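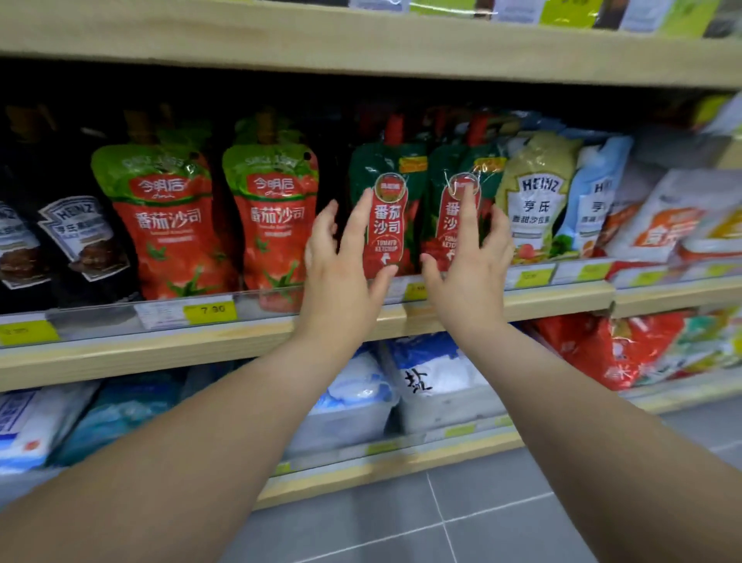
A glass bottle is better for the table but a pouch is better for the cook, according to one reader from Damov, and she wrote to us three times to say it. Her letters came in July, after our short note on tomato sauces, and they are the reason I went to look at ketchup again.

When I was a child we had ketchup in one form only. It was in a bottle, it did not want to come out, and my father hit the bottom with his palm until too much came. Now I can stand before the shelf for ten minutes. There are pouches with a spout and a cap, pouches with tomatoes printed on them, a black one from Heinz, and labels where 番茄沙司 is written larger than the English.

The shop in Prerura where I buy most of my food keeps 2,543 articles, and the sauces take one full bay. The manager told me that pouches were a small part of it five years ago. Last year the shop sold 1,275 of them, and almost 310 went in one month, before the summer holidays.

I bought four kinds and used them at home in Kan for several weeks. For frying they are very practical. You press with one hand and stir with the other, and you can put in a little at a time. I made prawns with garlic and ketchup, then eggs with tomato, then a sweet and sour pork that my neighbours finished before I sat down. The pouch also gives nearly everything it has. I roll it from the bottom like toothpaste, and at the end I cut it open and clean it with a spoon – my grandmother would approve.

On the table I like it less. A half-empty pouch falls over, and guests do not know where to hold it. For this I pour some into a small bowl.

The reader from Damov does not agree about the bowl. She says it is only one more thing to wash.

If you want to compare, look at the sugar first. Then open the cap and smell. The Skuranier cookery school gives a short evening lesson on sauces, and you can taste before you decide.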